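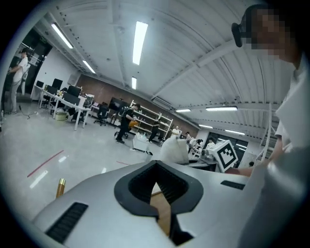

## Calibrar la cámara de muñeca de una pinza manual con un marcador cúbico

Esta guía sirve para comparar dos pinzas de mano con cámara ojo de pez usando el mismo procedimiento. Nosotros la seguimos con la Umus y la Zikow, pero vale para cualquier modelo que lleve la lente fija a la carcasa. El marcador es un cubo blanco con un patrón cuadrado en blanco y negro. Cuando se acerca con la mano, conviene que el patrón quede inclinado hacia el centro de la imagen y bien separado del borde, donde la distorsión es mayor.

### Qué hace falta

- La pinza, con la batería cargada.
- El cubo con el marcador impreso.
- Un portátil con Flikel instalado. En la versión de enero el menú de calibración está en otro sitio.
- Dos personas: una sujeta la pinza y la otra mueve el cubo.

### Preparar la cámara

1. Limpia la lente con un paño seco.
2. Fija la exposición a mano. Con tubos fluorescentes en el techo, el modo automático oscurece el patrón cada vez que una luminaria entra en cuadro.
3. Pon la cámara a 60 fotogramas por segundo en las dos pinzas.
4. Comprueba que la carcasa y la abertura de la pinza salen enteras en la parte inferior. Si falta un lado, afloja el soporte, céntralo y vuelve a apretar.

### Tomar las muestras

1. Abre una sesión nueva en Flikel y ponle el nombre de la pinza.
2. Acerca el cubo despacio, primero de frente y después inclinado. Los dedos no deben tapar el borde negro del patrón – sin ese borde el programa no detecta nada.
3. Recorre el centro, los dos lados y la zona justo encima de la carcasa.
4. Guarda 100 imágenes y descarta las movidas.
5. Repite con la otra pinza, en el mismo sitio y con la misma luz.

### Comparar los resultados

Flikel da el porcentaje de imágenes en las que reconoce el marcador. Con la Umus obtuvimos un 92 %; con la Zikow tuvimos que repetir la serie porque el soporte tenía holgura, y todavía no damos una cifra.

Si el resultado es bajo, mira primero las imágenes de los lados. Un suelo brillante devuelve reflejos de las lámparas, y a veces basta con girarse para que queden fuera de la zona del cubo. Después revisa la exposición.

Para la prueba de repetibilidad, desmonta la cámara, móntala otra vez y toma 5 series cortas. Anota el desplazamiento del centro óptico en cada una. La plantilla está en la carpeta Cárdenas, junto con el archivo del marcador. Imprímelo sin ajustar a página y mide el lado con un calibre antes de pegarlo al cubo.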